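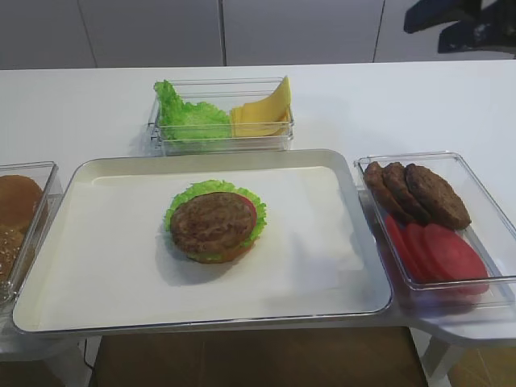

Burger in progress, cheese still waiting in its bin. The patties are play food and so, for now, is my budget.

9/14/20

I have 958 dollars left to spend before the year's equipment money closes, and a wish list that adds up to a small car. So last night I did the grown-up thing and made a spreadsheet.

The big line is a second gripper. Poltier wants 643 for theirs, fingers included, pads extra (of course pads are extra). Trollent has a cheaper one, but the lead time runs into April, by which point I'll have forgotten what I wanted it for. Wenche Kvam, who has bought more of this stuff than I have and regretted most of it, told me to price the spare fingertips first and the gripper second. I did. I was happier before.

Then there are the bins. Clear plastic looks tidy, and it also throws a shine along the top edges that my vision code takes very personally. A matte set from Espinoza is 140. That's a lot of money for tubs I'll be filling with rubber lettuce.

Paper for the tray: 15 for a pack, from the restaurant supply place in Hernudville. Best value on the sheet by a mile.

Gripper, bins and paper come to 798, leaving 160 for shipping and whatever I've forgotten. I've already remembered two cables and a power supply. I'm placing the Poltier order tonight, before I remember anything else.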